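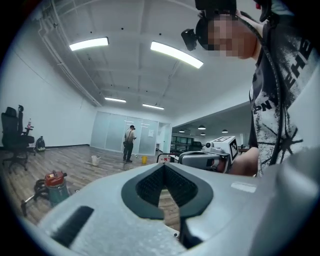 Otis Okafor schreibt uns, er habe die Kopfstütze zuerst eingestellt und danach alles noch einmal machen müssen, die Sitzhöhe gehöre an den Anfang. Die Reihenfolge in diesem Abschnitt wurde entsprechend geändert.

4. Bürostuhl Prirkis mit Netzrücken und Kopfstütze einstellen

4.1 Stuhl aufstellen

1. Stuhl auf ebenen Boden stellen. Für Holzböden die weichen Rollen verwenden (Beutel B).
2. Taschen, Rucksäcke und Kabel aus dem Rollbereich nehmen.
3. Zur Wand so viel Abstand lassen, dass die Lehne in der hintersten Stellung frei bleibt.

Hinweis: Hohe Lehnen brauchen beim Zurückneigen mehr Platz als im Stand. Lehne vor der ersten Benutzung einmal ganz nach hinten führen und den Abstand prüfen.

4.2 Sitz und Rücken

1. Hinsetzen, rechten Hebel ziehen, Sitz absenken, bis beide Füße flach aufstehen.
2. Rad unter dem Sitz drehen, bis die Lehne dem Rücken ohne Druck folgt.
3. Lendenstütze in die passende Raste schieben. Sie muss auf beiden Seiten hörbar einrasten.
4. Kopfstütze zuletzt einstellen — sie soll den Hinterkopf tragen, nicht den Nacken.

Vorsicht! Beim Verstellen der Lehne nicht in den Spalt zwischen Sitz und Rückenrahmen greifen. Quetschgefahr.

4.3 Armlehnen

1. Taste außen drücken und Armlehne auf Ellbogenhöhe bringen.
2. Beide Seiten gleich hoch einstellen.

Achtung: Die Armlehnen sind keine Ablage für Flaschen oder Becher. Flüssigkeit in der Höhenverstellung führt zu Korrosion.

4.4 Pflege

Netz mit weicher Bürste absaugen, Flecken mit lauwarmem Wasser abtupfen. Schrauben an Sitzplatte und Lehne nach fast 400 Betriebsstunden nachziehen, danach alle 3 Monate. Ersatzrollen führt Talavera unter der Positionsnummer 88.

Weiter mit Abschnitt 5, Schreibtisch Clurnonance.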